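This site uses cookies to remember your preferences. Accept | Manage settings

About us

Posted Feb 12, 2022 by Madhu Kandpal

Eleck packs and sorts tableware for shops and caterers from one building in Norkville. We have 39 people on the floor and in the office, and more than 60 trade customers. Most of them found us because somebody else kept sending them chipped plates.

People who visit now mostly want to hear about the robots, so we'd better say where we stand. We were not keen. The salesman's slides promised that staff would be "freed up for higher-value work", and when Shalini Pant, our floor manager, asked him what that work was, he moved on to the next slide.

We bought a Trirnine arm in September all the same. Lifting and turning dishes for a whole shift is hard on the wrists, and we had lost good packers to it. The arm does some of the placing on the sorting bench. It is slower than any of our packers and it stops when it is unsure, which is often. Two people who used to place dishes now spend part of the day setting up the bench and clearing stoppages. One of them likes it. The other has asked to go back to packing, and has gone back.

Before it started we agreed a few things in writing. No job goes because of the arm, nobody's pay is tied to its speed, and Shalini can switch it off without asking the office. We are holding off on a second one. The supplier's figure was 78 dishes an hour and we have yet to see it. 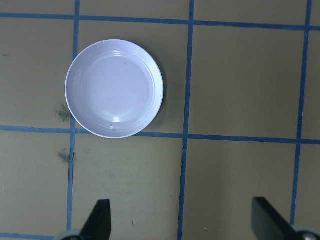 A white dish on the taped bench, between the gripper's open fingers and the far side of the grid.

The Bansal line, where the heavier serving pieces go through, is still packed entirely by hand. If you'd like to see either, ring the office and ask for Madhu.

Recent items
Changes to our collection times
Packing stoneware for long journeys
Vacancy: evening packer
Our returns policy, in plain words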